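Coats, again

So I bought the coat. Those of you who read the last post (all of you, judging by the emails, stop shouting) will know I said I wouldn't. Said I'd wear the navy one another winter. Then the lining went under the arm on the way to work and that was that.

Quick post, writing this before the school run so forgive the state of it.

The navy one first. Greltex, bought in a sale, eleven winters ago I think, maybe twelve. Wool mix. Big collar. I have been photographed in it at two weddings and one funeral and it looks the same in all of them, slightly too wide in the shoulder. I had the buttons moved once. Had the hem taken up once when knees came back and then never let it down again. It's still a good coat. It's going to Rekha Rathore on the parade to be relined, if she'll have it, and she's already told me on the phone that the cloth at the cuffs is past saving and she can bind them but it'll show. Let it show. I quite like a bound cuff.

Rekha did my sister's trousers and my one good jacket, and she is slow and she is worth it. Take your own lining if you're fussy. I took her a mustard satin and she held it up to the window for a very long time and said, well, it's your coat.

Anyway. The new one.

I gave myself rules. Had to cover a dress. Had to have pockets I could get a gloved hand into. Had to be under what I spent on the sofa (low bar, it was a second hand sofa). No belt. I can't do belts, they come off on buses. And it had to be from a shop I could walk into, as I've sent back so many parcels this year that the man in the post office says my surname before I do.

Five shops, one Saturday, with Yolanda Londoño for company as she was after boots. I won't do all five in detail. Two of them had nothing longer than the hip. One had a lovely camel thing with no buttons at all, just open, flapping, in November. Who is that for? You'd have to stand holding it shut like a dressing gown at the front door.

Femeo was the one I had hopes for. Their window was all long coats, chocolate brown, bottle green, a sort of brick. Went in. Tried the bottle green. Beautiful from the front. From the back there's a pleat that starts between the shoulder blades and opens out, and on the hanger it looks clever and on me it looked like I was smuggling a lampshade. Yolanda took a picture so I could see and I wish she hadnt. Tried the brown in the same cut, same lampshade. The assistant said it drops with wear. I said how much wear. She said a season.

Also — the armholes. Can we talk about armholes. Everything this year is cut with a dropped shoulder and an enormous sleeve, so you can get a jumper under it, fine, except the armhole is so low that if you lift your arm to hold a rail the whole coat goes up with it. I stood in the changing room holding on to the hook pretending to be on the tube. Hem went up to my thighs. Do this before you buy anything, I mean it. Hold a pretend rail. People will look. Let them.

Then tea and a very dry scone, then Listik, which I always forget sells coats as I think of it as a tights shop. Upstairs at the back. No music, which was a mercy. Two rails, that's it. And there it was, charcoal, straight, single breasted, proper set in sleeve, falls to mid calf. Collar that stands up on its own if you flip it. Six buttons down the front plus a spare sewn inside. Pockets on the slant, deep, lined in something soft. I put my hands in and said oh, out loud, and the woman next to me laughed.

Did the rail test. Hem moved a bit. Not much.

It wasn't cheap. I'm not going to say the number as my mother reads this. It was less than the sofa. I did walk away from it, went down the stairs, out, got as far as the crossing. Yolanda said nothing at all in a very pointed way. Went back up.
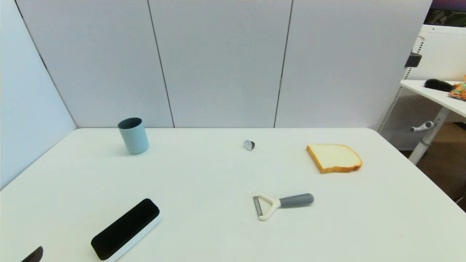 Things I don't love, to be fair to the other coats. It's dry clean only, so I'll be sponging it like everybody does. It picks up every hair off the cat, and charcoal on a ginger cat is a poor match, I'll be getting through the sticky rollers. The vent at the back was still tacked shut with that big cross stitch and I nearly wore it out of the shop like that. Snip the cross stitch! I see so many nice coats going about with it still in. It's only there for the journey. I have never yet had the nerve to tell a stranger but I think about it all day afterwards.

The buttons are the other thing. Plain black, shiny, a bit mean looking. I've got a set of horn ones in the tin that came off my aunt's coat, Espinoza, which was a shop in the town where she lived and is long gone, the label was green with gold writing and I cut it out and kept it too. There are only five. The coat needs six. So either I put five down the front and leave the bottom one plain, where it never gets done up anyway, or I find a sixth that's near enough. I've been through the button tin twice and the nearest is the right brown but has four holes where the others have two. Would you notice? I'd notice. But would you.

Someone always asks about warmth so, yes, warm, with a cardigan. Without one I'd give it till the first proper frost. I wore it to the station at seven this morning and my legs were fine and my ears were not, so now I'm thinking about hats, and I look dreadful in hats, so that will be its own post.

Had a comment last time from a reader saying I'd do better to buy one very expensive coat and be done for life. I've read that advice in every magazine since I was fourteen and I've never met anyone who did it. Bodies change. Moths happen. My aunt's lasted a long while but she also had a second one for the garden and a third for church and didn't count those. I'd say buy the one where the sleeve is right and budget for a reline. A lining always goes first, under the arm and at the neck, and people chuck the whole thing for the sake of a bit of satin.

I will say we're getting on for 1,000 of you on the mailing list now, which is frightening given that this began as me moaning about tights. Hello to the new ones. It is still mostly moaning about tights.

Right, what else. Yolanda got her boots, brown, flat, zip on the inside, she's delighted and has sent me four pictures of her own feet. She's not keen on the coat in grey, she'd have gone for the brick. I did try to picture me in brick. Couldn't.

Navy one goes to Rekha this week if I can get there before she shuts. I'll put up the mustard lining when its done — and if anyone has a single horn button, two holes, inch across, darkish with a pale streak in it, please email me. I'll pay the postage.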